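# Looking after the hand-held grippers: your questions

I keep our pair of grippers running on the Pillach bench, and the same few questions land in my inbox every month, so I've put my answers in one place.

## How often should I check the finger pads?

I look at mine before every session and swap them after 900 grasps. Run a thumb along the black foam. If it's shiny or lifting away from the orange backing, change it! Always change both fingers on a gripper together (I got lazy once and spent an afternoon chasing a lopsided grip).

## Can I clean the square markers?

Sure, with a dry cloth. No alcohol, please, it lifts the ink. If a corner is peeling, print a fresh one from the Nusano folder and stick it down flat and square to the body.

## What do I set up for a test after a repair?

A cup on a coaster does me fine. I open the fingers wide, bring them in slowly and do 13 pickups. I like having the second gripper out on the same bench too, so I can compare the two while I work. 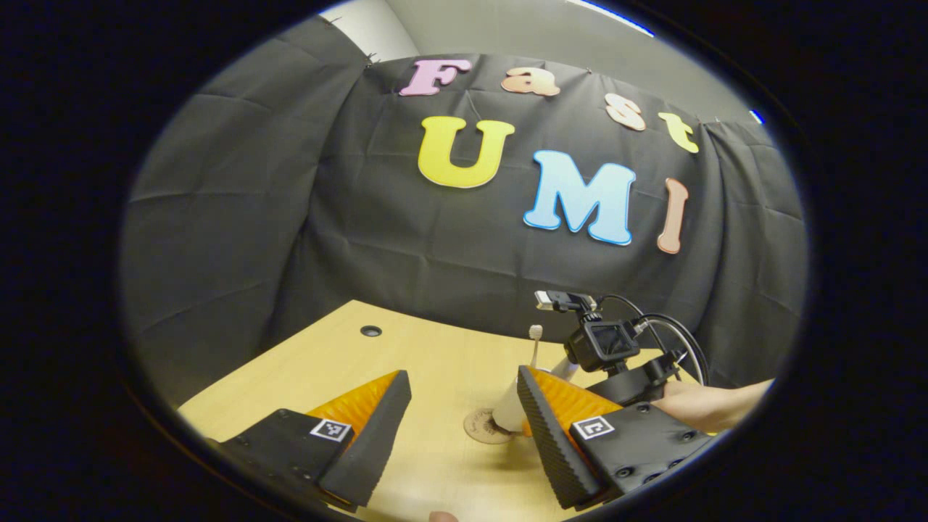
## My cables keep snagging. Any tips?

Leave a generous loop behind the camera and tie it down after that, never before. Then swing your wrist all the way both ways. If anything tugs, give it more slack.

## Which screws do I need?

Esposito sells the right ones in bags of 200. Snug is plenty, the housing threads strip easily. I go over mine again every six weeks or so, and the next full strip-down is in June.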